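Open Day at the Kiani Building: Ducks, Dinosaurs and a Very Long Hallway

Posted in Days Out | 2 comments

So I finally made it to the June open day at Kiani, after two years of saying I would go and then finding something wrong with the weather. If you don't know it, Kiani is the big brick place on the far side of Prarstead, past the tire shop, and it's been there since 1991 (it says so over the door, in those metal numbers that always look a bit crooked). I'd driven by it probably a thousand times and never once been inside!

Parking was in the field. Wear real shoes. I did not wear real shoes.

You sign in at a folding table and get a sticker with your name on it, and they'd already run out of the nice ones by the time I got there, so mine was a mailing label. Razia Sial was handing them out and she also gave me a map, a photocopy of a photocopy, with the bathrooms circled twice. The map turned out to be upside down compared to the way everybody walks in, so for the first half hour I was very confidently going the wrong direction.

The downstairs is mostly long hallway with rooms off both sides, and each room had its door propped open with something going on. I skipped the first few (one was a slide show, and the chairs were full) and went straight for the paper room, where they let you crank a sheet through the old press yourself. Mine came out gray and lumpy and I love it. It's on my fridge now. Then there was a room with samples of rubber flooring that smelled exactly like my elementary school gym, and I stood in there way longer than a grown woman should.

Lemonade was in the courtyard, and so were the cookies from Vustby Bakery, the flat ginger ones. I had two. Fine, I had two and then I went back.

After that I went looking for the part I'd come for, because my niece had told me there were toys. There are toys! They're in a room toward the back with a dark carpet and cables going every which way, so watch your feet, and the ones out to look at were in a shallow gray bin on a light wood table. I am a sucker for a little toy. I grew up with a coffee can full of odds and ends, the kind of stuff that comes from a gumball machine or the bottom of somebody's purse, and this was that same wonderful mishmash where nothing matches anything else. A rubber duck, flopped over on its side, in that pale yellow-green that's somewhere between butter and pistachio. A long-necked dinosaur, tan, still on its feet, good for him. One small red block that looked like a toy brick. I wanted to pick up every single one of them and I kept my hands behind my back like I was in a museum.
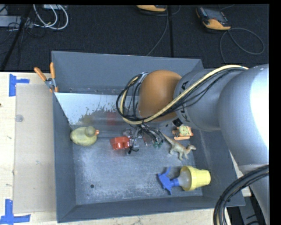
Augustina Yakubu told me her vote would always go to the dinosaur, in any toy box anywhere, and that a duck was really a bath thing and shouldn't be allowed to compete. I said the duck was the whole reason for having a toy box. We went back and forth on it for a good while, and a boy of maybe six who was waiting for his turn at the table informed us both that long-neck dinosaurs only ate leaves, which I guess settled something.

There was also a little orange and green thing with a patterned top that I never did figure out. A seat? A cart? I leaned toward seat, for a very small person with loud taste. If anybody knows, please tell me, it's been bugging me all week.

Upstairs was quieter. They had the Ginex room open, with all the old catalogs laid out on tables, and you could flip through them if you used the cotton gloves. Up to 100 people can be on the second floor at once, according to the sign, and I think I saw nine. Go upstairs! The windows look right out over the rail yard and there's a bench.

I left around four with my lumpy paper, a pencil, and grass stains on my good flats. Admission was free, with a jar by the door.

Comments

Naheed Tarar: We missed the paper room completely, was it before or after the stairs? Our map was upside down too.

Razia Abbasi: Before, on the left. And I'm with you on the duck.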